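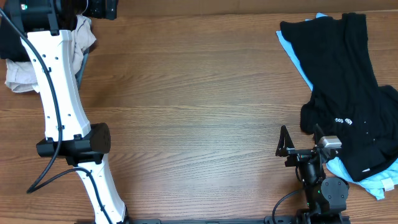 그림 7-1. 나무 작업대 위의 의류와 두 대의 매니퓰레이터. 오른쪽은 검은 티셔츠와 하늘색 셔츠, 왼쪽 위는 베이지색 천이다.

제7장 집안일과 작업장 일, 기계는 어디까지 할 수 있는가

세탁기는 빨래를 빨고 건조기는 말린다. 그다음 일, 곧 옷을 꺼내 종류별로 나누고 펴서 개는 일은 대부분의 가정과 세탁 공장에서 아직 사람이 한다. 이 장에서는 그 이유를 다룬다.

자동차 공장의 용접 로봇은 같은 모양의 부품을 같은 위치에서 받는다. 옷은 그렇지 않다. 같은 티셔츠라도 놓을 때마다 모양이 달라지고, 접힌 부분은 카메라에 보이지 않는다. 그림 7-1의 오른쪽처럼 두 벌이 겹쳐 있으면 어디까지가 위의 옷이고 어디부터가 아래 옷인지 먼저 판단해야 한다. 왼쪽의 구겨진 천은 소매나 밑단이 어디에 있는지 알아내는 것부터가 문제이다. 이처럼 힘을 주면 모양이 바뀌는 물체를 변형 물체라고 부른다.

즘홀름(Zumholm) 세탁 공장의 사례를 보자. 이 공장은 7월 한 달 동안 수건과 상의를 섞어 1,000장을 개는 시험을 하였다. 시험을 맡은 셀마 라자레비치(Selma Lazarević)의 기록에 따르면 기계가 도중에 멈추어 사람이 손을 댄 경우가 109회였고, 그중 101회는 상의에서 일어났다. 가장 흔한 원인은 두 장을 한꺼번에 집는 것이었다. 공장은 수건 공정에만 기계를 남기고 상의는 다시 작업자에게 맡겼다.

이 결과를 실패로만 읽을 필요는 없다. 네모난 수건은 모서리가 네 개뿐이고 크기도 일정하여 기계가 다루기 쉽다. 상의에는 소매와 목둘레가 있고 옷감의 두께와 미끄러운 정도도 제각각이다. 따라서 "기계가 빨래를 갤 수 있는가"라는 질문에는 무엇을, 어떤 속도로, 사람이 얼마나 도와주는 조건에서 개는지를 함께 적어야 한다. 설거지와 식탁 정리, 부품 상자 채우기도 마찬가지이다.

7.1절에서는 겹친 옷을 구분하여 한 장만 집는 방법을 살펴본다. 7.2절에서는 두 팔을 써서 천을 펴는 동작을, 7.3절에서는 작업장에서 성공률과 작업 시간을 재는 방법을 다룬다. 6장에서 배운 파지의 조건을 먼저 복습해 두기 바란다.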